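Okay, thread time. I've been heads down on table cleanup with two arms and I finally have something I want to talk about. It's about how we label demos. Bear with me (1/11)

Background: our policy learns from people driving the arms. We had 221 demos of the same cleanup job. Rice, a round plate full of odds and ends, a dish rack, all of it. More demos helped for a while and then the curve just went flat. (2/11)
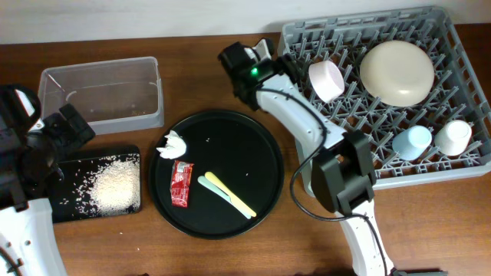
So Wenjie Xue said at lunch, why do we give each demo one sentence? "Clean up the table" covers so many little jobs. Cut it where a gripper opens or closes, and write a short line for each piece. I said that sounded like a lot of typing. It was a lot of typing! (3/11)

We split everything with a little tool called Tondar, which I wrote in March and still mildly hate. It proposes the cuts from the gripper signal and a person fixes them. 2,000 pieces came out the other end, and I typed lines for way too many of them – my wrists remember. (4/11) 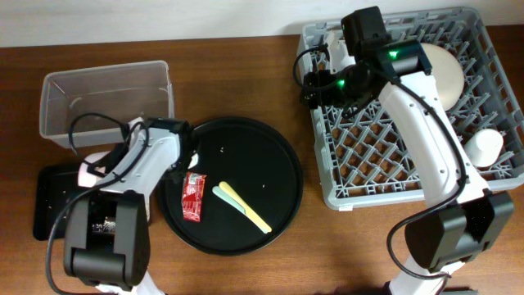 Same network, same training steps, same demos. The only thing we changed was the text and where it starts and stops. We ran 100 trials with each version, and I shuffled the order so I couldn't go easy on my favorite. (5/11)

The piece-by-piece version finished the whole job 30 more times than the one-sentence version. I reran the scoring script because I didn't believe it. Same number. Then I made Wenjie score the videos by hand. Close enough that I stopped arguing. (6/11)

Where did the gain come from? Mostly small stuff on the plate. The old policy loved to wander between two items and grab neither. Rice is still hard for both versions, and I don't want to oversell that part. (7/11) 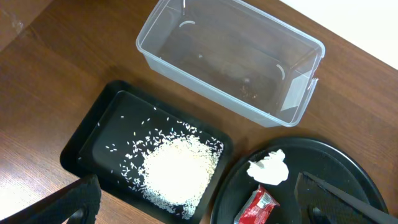

Wrist view: rice on the black tray, clear bin behind it.

One thing I got wrong: I figured the head camera was doing most of the work. We blanked the wrist cameras as a check and both versions fell apart on anything flat or thin. Packets, tissue, spoons, forget it. So the wrist views stay in, even if they slow down training. (8/11)

Stuff that did not help: longer lines, fancier wording, adding colors to every noun. Plain short lines won. "Pick up the wrapper" is plenty. I spent a whole evening on the fancy version, so that one stings a bit. (9/11)
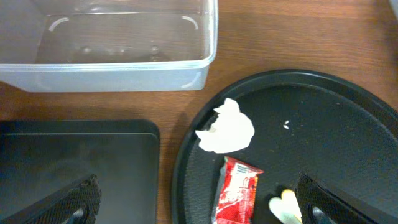
2 min read

Caveats, because somebody will ask. One table, one pair of arms, one kind of mess. Gilard (our second setup, different room, different lighting) is next, and I expect the number to shrink there. If it shrinks to nothing I'll post that too. (10/11)

The write-up is going through one more round of edits, and the cut-point tool goes up once I take out the embarrassing comments. If you've tried splitting demos some other way, by time or by hand speed or whatever, please tell me how it went – I'd love to compare notes! (11/11)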